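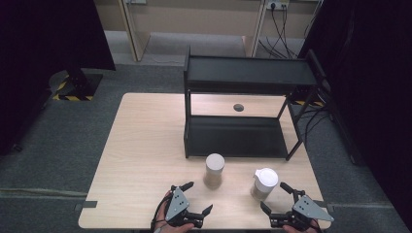 4.2 Where things come to rest

Households are poor witnesses to their own tidiness. Asked where the sugar lives, most of our respondents named a cupboard; visited in the evening, most of the sugar was somewhere else. We call the second location the resting place of an object, and the first its official address. The two agreed less often than we had hoped when we applied for the money. Surfaces raised a little above the table make matters worse. A small two-tier shelf such as the black metal one in Figure 3, standing towards the back of a table, is bought to put things on, and yet the cups in our diaries tended to gather on the open wood before it, much as the two cylindrical objects do in the figure. Respondents who owned such a shelf rated their tables as tidier than respondents who did not. The diaries offer them no support.

Figure 3. Table with two-tier shelf.

The diary study covered 230 households in the towns of Rosberg and Foven, each of which kept a written log of one table for two weeks in January. We chose January on the grounds that people would be indoors. They were, and so were their relatives, whose belongings account for a good share of the entries and nearly all of the crossings-out. In total the logs hold 1153 usable entries. An entry was held to be usable if it named an object, a place and a time of day, and if two of us could read it. Entries reading "the usual" were set aside with regret.

Three kinds of resting place came up again and again. The first is the landing strip, the part of the table nearest the door, where post, keys and gloves are put down by people who mean to come back to them. The second is the working patch, which shifts with the job in hand and is cleared only when somebody wants to eat. The third we have named the back row. Objects in the back row are not in use and have not been put away, and several respondents had stopped noticing them altogether. One log records the same unopened tin on fourteen evenings, in increasingly short sentences.

The back row deserves more attention than earlier work has given it. The Buzatu survey, from which we borrowed our first coding sheet, treats any object left for longer than a day as stored. This makes for clean tables in the statistical sense only. We therefore split the category by asking whether the owner could name the next occasion on which the object would be needed. Most could. The occasions named included Easter, a nephew and "when it gets light again". 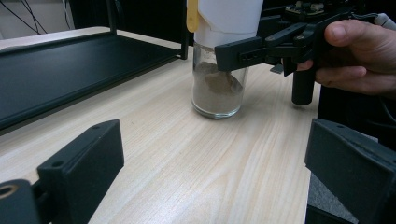 Does an object left on the table get used more often than one put away in a cupboard? Only if it was in daily use to begin with; for everything else the table did no better than the cupboard, and the cupboard was easier to wipe round.

This result held in both towns and did not change when we left out households with more than one table. It did weaken for open containers, which respondents were slow to move for fear of spilling them, and which thus stayed put for reasons that have little to do with use. A follow-up in Dranarero, with about 50 households and a shorter log, is meant to separate the two. It will use a printed list of places in lieu of free writing, and the list will not include "the usual".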